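Boards > Handheld Grippers > Rules and Good Practice

We use cookies to keep you signed in. Accept / Settings

Thread: When do you retire finger pads?

prulley_tom
Our rule at the Grikolville site is new pads every 1,000 grasps. I want to change it to an inspection at the start of each shift. Pads at 363 can look like this.

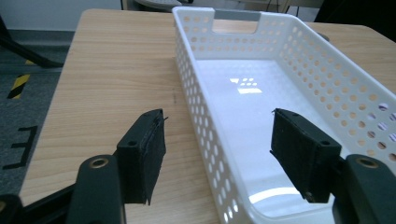 Stray fibers on both pads, basket task

baluyot9
Keep the count. "Looks worn" means something different to every operator.

Rhea Ambrosio
Do both. Brimthorpe checks pads every 30 episodes and swaps at the limit regardless. Log the swap with the episode number, or you can't sort the data later.

baluyot9
Every 30 is too much. You lose half the morning.

prulley_tom
It's a quick look. My bigger worry is cloth. A loose fiber over fabric is one more thing to snag.
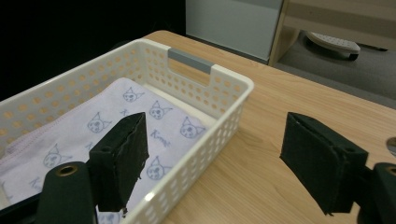 Left finger over the printed cloth, right finger outside the basket wall

Rhea Ambrosio
Then write a separate limit for fabric tasks. And trim nothing — a trimmed pad has a different edge, so replace the pair.

baluyot9
Fine on pairs. I still say a fixed count is the only rule people follow. The link to the old pad checklist gives a 404, by the way.

prulley_tom
I'll repost it tonight with both limits in.

Last updated: July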